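Lonby Workroom Handbook
Section 4: Giving the ceiling and walls a fresh coat of white

I've painted this room more often than I care to admit, so I've put down the way I do it now.

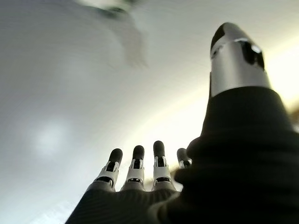
We use Gutik flat white on everything above the skirting, ceiling included. It's a dull, chalky sort of white and I love it, mostly for how kind it is to a wobbly roller. Miroslava Polák wanted a cream for the walls and we did try a patch behind the door, but next to the ceiling it looked like weak tea. Sorry, Miroslava!

What you need
Two tins of Gutik flat white (one is never quite enough, ask me how I know)
A medium roller, a long pole and a tray
A small angled brush for the edges
Sugar soap, a bucket and a couple of old cloths
Dust sheets from the tall cupboard, the cotton ones

Getting ready

1. Move whatever you can into the corridor and pull the rest into the middle. Cover it and tuck the sheets underneath.

2. Switch off the lights at the wall board and take down the shades. They unclip with a quarter turn to the left.

3. Wipe the ceiling with sugar soap, then go over it again with clean water. The corner above the sink gets the worst of it, so give that a proper scrub.

4. Fill any cracks, let the filler go hard and sand it back. Run your palm over it afterwards — your fingers will find a ridge long before your eyes do.

CAUTION: Don't stand on the swivel chairs. The stepladder lives behind the tall cupboard, and its catch has to click before you climb.

Painting

5. Stir the tin well, right down to the bottom. I give it almost 30 strokes and then a few more if it still looks streaky.

6. Cut in the edges with the angled brush, a strip as wide as your hand.

7. Load the roller and start at the window, working back towards the door. Keep the edge wet, and don't wander off to answer the phone halfway across (Přemysl Tóth did, and we had a stripe until the next coat).

8. Leave it four hours, then roll the second coat across the first.

9. Do the walls once the ceiling is dry, from the top down.

NOTE: The paint goes on looking greyish and patchy. Leave it alone! Going back over it when it's half dry drags it up, and then you really do have patches.

CAUTION: Open both windows before you take the lid off, and wear the goggles for the ceiling. Drips always find an eye.

Clearing up

10. Scrape what's left on the roller back into the tin and wash everything in the utility sink.

11. Write the room and the coat number on the lid. Part-used tins go on the bottom shelf, next to the Cakodano filler.

If you run out of anything, ask Brian Mussa, who has the key to the paint store.

Last changed 10/9/22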